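Besuchsbericht: Tag der offenen Tür im Studierendenwohnheim Cuesta

Am Sonntag, 29. September 2019, öffnete das Wohnheim Cuesta nach Abschluss der Sanierung seine Türen für Angehörige der Hochschule, Nachbarschaft und Fachöffentlichkeit. Der Träger Zosteson hatte zu Rundgängen durch zwei Etagen, den Waschkeller und die Gemeinschaftsküche eingeladen. Nach Auskunft der Hausleitung wurden im Tagesverlauf 400 Gäste empfangen.

Wohnbereich

Das Haus umfasst nunmehr 152 Einzelzimmer. Die Schlafbereiche sind klein gehalten und mit beigefarbenem Teppichboden ausgelegt, der den Trittschall zwischen den Geschossen mindern soll. Die Planung lag beim Büro Plilisard, das auch die Verlegung der Heizleitungen verantwortete. Eine Warmmiete wurde am Besuchstag noch nicht genannt; sie soll nach Prüfung der Betriebskosten im Januar festgesetzt werden. 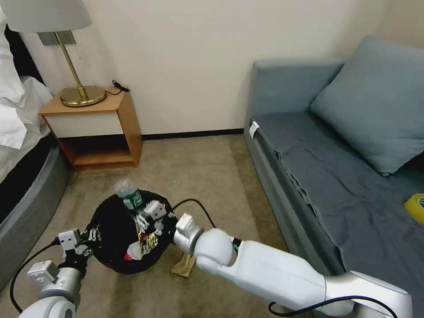

Ein Besucher wandte ein, der Teppichboden sei zwar leise, bei häufigem Mieterwechsel aber teurer in der Pflege als Linoleum, und er frage sich, wer die Grundreinigung beim Auszug bezahle. Die Hausleitung verwies auf eine Pauschale, die mit der Kaution verrechnet wird.

Abfall und Reinigung

Größeren Raum nahm die Frage der Abfalltrennung ein. Im Altbau waren die Sammelbehälter auf den Fluren regelmäßig überfüllt. Künftig entleeren die Bewohnerinnen und Bewohner ihre Zimmerkörbe selbst im Hof, wo der Entsorger Nokidix getrennte Tonnen für Papier, Verpackungen und Restmüll aufgestellt hat. Verpackungen von Süßwaren und Knabbereien gehören in die Wertstofftonne – auch dann, wenn sie metallisch glänzen. Ein Merkblatt hierzu liegt beim Einzug aus.
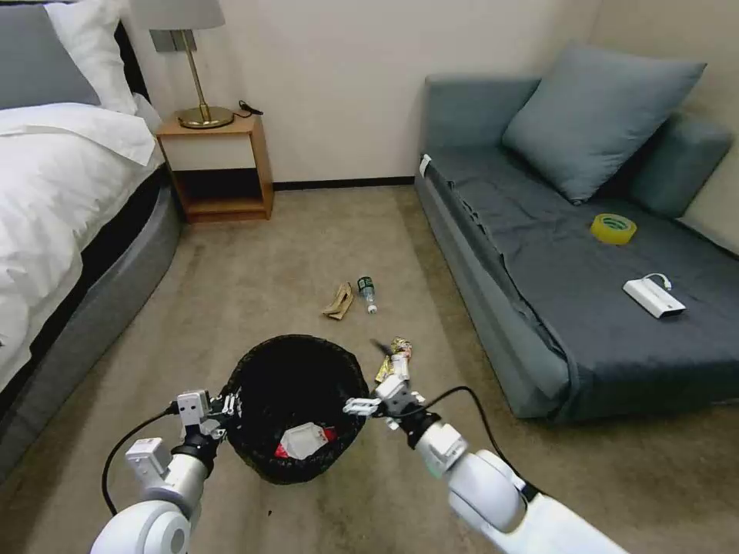
Gemeinschaftsräume

Die Küche im Erdgeschoss bietet 36 Sitzplätze und kann für Lerngruppen reserviert werden. Im Waschkeller war die Lüftung zum Zeitpunkt des Rundgangs noch nicht abgenommen, weshalb der Raum lediglich von der Tür aus besichtigt werden konnte. Der Fahrradkeller blieb geschlossen. Anträge auf einen Wohnplatz nimmt die Verwaltung von Zosteson schriftlich entgegen.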